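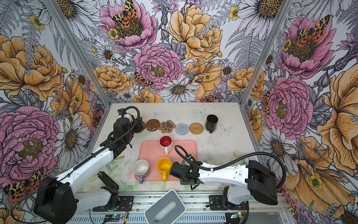 Back table, five coasters in a row

Votum label meeting, June
Start 7:10, quorum ok

Last minutes: passed, one fix. The Arruda show sold 216 tickets, not 116.

Stendo EP
Mixes are in. Track 2 still too loud in the hook, vocals buried. Send back to the studio with notes. Artwork approved, but the logo goes smaller. Release pushed to August, everybody fine with that except the press side, who already told two blogs July. They will email both.

Zekance tour
Support slot confirmed for the West Coast leg. Van quote came in high, get another one. Merch: 115 shirts left over from spring, sell those first before printing anything new. Black only next time. Nobody buys the yellow. Set length 20 minutes, no encore, promoter was clear on it.

Arruda
Wants to self-produce the next single. Long talk. Agreed to hear a demo first, then vote. Sample on the B-side not cleared yet, so no upload untill paperwork is back.

Money
Streaming payout late again. Nearly all the spring invoices paid, the poster printer still open. Pay this week.

Other
Open mic night: keep it going thru the summer. Door price stays same. Need a new mic cable and somebody to do sound.

Next meeting in July, same time. Closed 8:45.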